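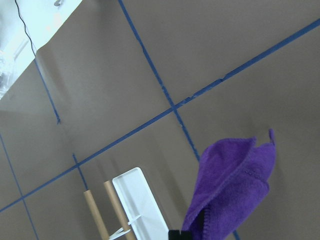
Section 4. Setting Up Room Rates and Your First Night Audit

Applies to Drakitz Front Desk, as installed at Mevinska properties. Revised July 2, 2021.

Read this section to the end before you type anything. The sales sheet says a hotel can be live in an afternoon. Maybe a very small one can. Plan on two shifts, and keep your old reservations book open until the second audit balances.

Before you start

You need a manager login, your current rate card, and a printed list of every future booking. The import tool claims to produce that list for you. Print your own anyway and compare the two.

4.1 Entering rates

1. Sign in as manager and open Property, then Rates.
2. Choose New Rate Plan. Give it a name the night clerk will understand. "Plan B Flex Promo 2" is not such a name.
3. Enter the base rate for each room type. Leave the Suggested Rate box unchecked.
4. Enter local tax as a percentage. The default is a placeholder and is probably wrong for your town.
5. Press Save, sign out, sign back in and look at the rates again.

Note: Suggested Rate is supposed to read demand in your area and adjust prices to match. We have yet to see what it reads. During the trial at the Suwannarat it priced a standard double at 600 on a wet night in November with half the house vacant. Set your own prices until you have compared its suggestions with a full season of your own sales.

4.2 Importing bookings

1. Export the file from your old system in plain text format.
2. Open Tools, then Import, and select the file.
3. Wait for the green check mark. It means the file was read. It does not mean the bookings are right.
4. Compare the total on screen with your printed list. At one property the check mark came up with 2,241 bookings loaded out of about 3,000.
5. Open 16 bookings from different months and check name, dates, room type and deposit on each.

Caution: Do not run the import twice to pick up missing bookings. The duplicate filter misses guests whose names are spelled with an accent or a hyphen. Enter the missing ones by hand.

4.3 Running the first night audit

1. Close all open cash drawers.
2. Print the in-house guest list and the arrivals list.
3. Choose Audit, then Run. Do not choose Quick Run.
4. Check room revenue and tax against your own figures.
5. If they match, press Accept. If they differ by any amount, press Hold and see Section 9.

Caution: Accept cannot be undone. The Undo button stays lit afterward and does nothing.

If your door locks use the Drarix key encoder, finish Section 5 before you check in a guest on the new system.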